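How to Fold White Socks So They Last (and Which Advice to Skip)

Every few months somebody sends me another article promising that the right sock fold will change my mornings. I have tried most of them. My mornings are about the same. What a decent fold does do is save the cuffs and let you see what you own, and that seems like enough to ask of a sock drawer.

These instructions are for plain white knit socks, crew length or longer. Ankle socks are too short for most of this, and wool hiking socks are too thick.

What you need

A flat table at a height that doesn't make you stoop. A bed works badly because the sock sinks into the blanket and you can't tell if it's straight. Skip the folding boards. I bought one from Uvarska and it went back in the box after one load.
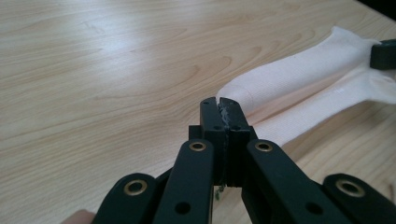 Nidia Betancur
Laundry and Closets Editor

Step 1. Check that they're dry

Feel the toe, where the fabric is often thickest, and then the cuff. If either one is cool to the touch, hang the sock back up for another hour. I don't care what the dryer's sensor says. Mine has been wrong often enough that I quit listening to it.

Step 2. Match before you fold

Lay all the socks out in one direction, toes to the right. If you're left-handed, toes to the left. Now pair them. White socks look identical in a basket and much less so side by side on a table: one will be grayer, one will have a longer foot. Pair by length first and color second. A pair that differs slightly in shade is fine inside shoes. A pair that differs in length will annoy you all day.

My sister-in-law Maribel Salazar uses little plastic clips from Pollum that hold each pair together in the wash. She swears by them. I tried a set in June and spent more time clipping than I ever spent matching, and two of them came off in the drum anyway. If you have four kids in the same size, maybe your math is different.

Step 3. Flatten from the toe

Most tutorials start at the cuff, and I think they have it backward. Pinch the very tip of the toe, hold it down, and smooth the foot away from it with your other hand. The creases run out toward the open end, where the air can escape. Then let go of the tip and press it down.

Look for the toe seam as you do this. On a lot of socks the knit changes there and you can feel a firmer band. Get that band straight across and the rest of the foot tends to line up behind it. Get it twisted and the heel will stick up no matter what you do.

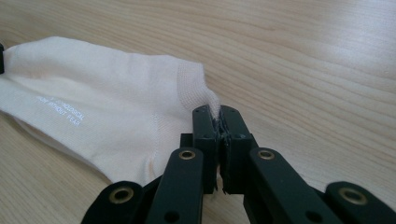 Hold the toe by the very tip. This one has white lettering on the foot, good luck reading it.

Printed lettering is worth a word. White print on a white sock is no help whatsoever in sorting, but it can still crack. Don't put a sharp fold through the middle of it if you can shift the fold an inch either way. And keep the iron off it. I have seen people iron socks. Please don't.

Step 4. Fold in thirds

Put one sock on top of the other, heels together. Fold the toe a third of the way up, then bring the cuff down over it. You should have a flat packet that holds its shape if you leave it alone. Very long socks will want one more fold.

Do not ball them. Turning one cuff over the pair stretches the elastic on one side, and it stays stretched for as long as the pair sits in the drawer. I did this for years and ended up with one sock out of each pair sliding into my shoe.

Step 5. Put them away standing up

Set the packets on edge in a shallow box, fold side up. A shoebox lid is fine. The honeycomb inserts from Prostano look tidy in the catalog, but the cells on mine were too narrow for a pair of thick crew socks, so half of them stayed empty.

Does any of this save time?

Not much. I've read that a proper system saves you 84 hours of digging through drawers, with no word on how anybody measured it. Orlando Cárdenas wrote in to say he owns more than 200 identical white socks, keeps them loose in a bin, and has never matched one in his life. I can't argue with him. If all your socks are the same brand and age, stop at Step 1 and go do something else.

For the rest of us, a basket takes me one radio program, and I usually find a sock or two to throw out while I'm at it. A heel you can see the table through is done. It goes in the rag bag, and its partner goes back in the basket until another single turns up in the right length.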